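Washing Dishes at Home: Water Use in 15 Households
Student project report, Kinsella College, Waltville
Said El Khatib

1. Background
Waltville buys part of its water from the Mirnik reservoir, and every May the town asks residents to cut back. Most of the advice is on lawns and showers. I wanted to find out how much water goes into washing dishes by hand, and whether people wash differently when they know the amount.

2. What was washed
Each household washed its own everyday things after the evening meal. I did not supply a standard set. Plates, forks and glasses were the most common items. Pots were left out, as they vary too much in size.
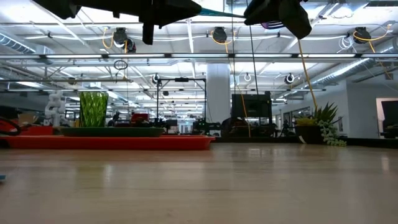

3. Method
A Voso flow meter was fitted to the kitchen faucet for 2 weeks. In the first week the display was covered. In the second week it was left open so that people could read it while they worked. Each household wrote down the time of day and whether a basin was used. I read the meters myself at the end of each week.

Forks gave more trouble than I expected. Several people rinsed each one separately under a running faucet, and food dried between the tines was the usual reason they gave. Soaking the forks first in a glass of used rinse water cut this down.
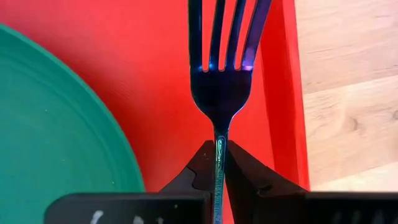
Figure 2. Dinner fork with four tines.

4. Results
Of the 15 households, 13 kept complete records. The highest weekly total with the display covered was 269 liters, in a home where the faucet was left running throughout. That home used less in the second week, and so did most of the others. Basin users had the lowest totals in both weeks and changed very little.

Plates were quick to wash if they were scraped first. Flat ones needed less rinsing than deep bowls.
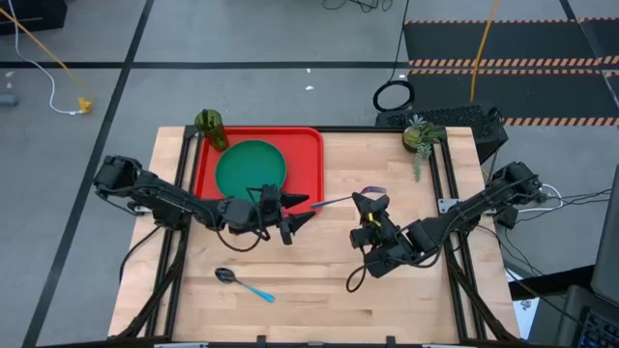 Figure 3. Round green plate on a red tray.

5. Limits
The group was small and made up mostly of families I know. Two weeks is short — a longer trial would show whether the habit lasts once the meter is gone. I also did not measure hot water separately.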